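Brutemis Hand-Held Gripper Kit: Set-Up and Operation Guide
April 24, 2026
By Volano Technical Documentation

Section 7. Loss of Grip During Cloth Handling

7.1 General

This section applies when a gripper releases fabric without a command, or when the two jaws of a pair close unevenly. Operators shall stop work at the first unintended release. Repeated attempts with a faulty jaw may strain the finger linkages.

CAUTION: Keep fingers clear of the jaw at all times. An uncommanded closing can pinch.

7.2 Procedure

1. Lower the cloth to the work surface and open both jaws. Do not pull the fabric free while either jaw is closed.

2. Read the yellow label on each gripper and record the kit number. Both grippers of a pair must carry the same number, with one marked 左 (left) and the other 右 (right). Mixed pairs are a known cause of uneven closing.

3. Take hold of the cloth with both jaws, one on each side, and raise it slightly. Leave slack between the jaws. 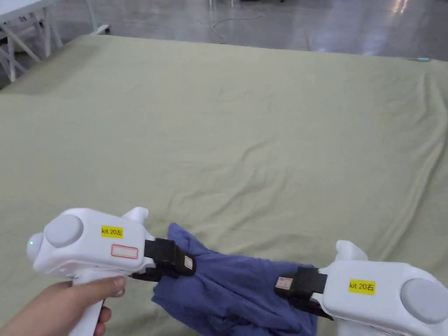 4. Hold for 3 seconds. If either side slips, record which one and proceed to Step 5. If neither side slips, repeat the hold once and return the pair to service.

5. Switch off the faulty gripper. Inspect the fingertips for lint and loose thread, and wipe them with a dry cloth.

6. Check the screws at the joints and the small hex-socket bolts at the fingertips. Tighten by hand only. With the jaw closed, the fingers should meet along a straight seam.

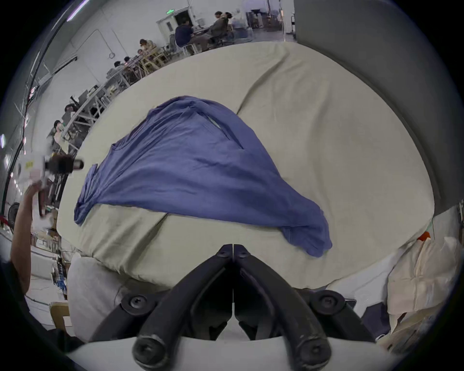
Figure 7-2. Gripper fingers over the work surface, with garment laid out.

7. Switch on and repeat Steps 3 and 4.

NOTE: Fingertip pads are rated for 300 hours of use. Replace both pads at the same time and enter the change in the kit log.

7.3 Removal from Service

If the fault returns after Step 7, tag the gripper and withdraw the complete pair. Recordings made since the last successful check shall be marked as suspect. Units with pads fitted before February must be reported to Volano before any further use.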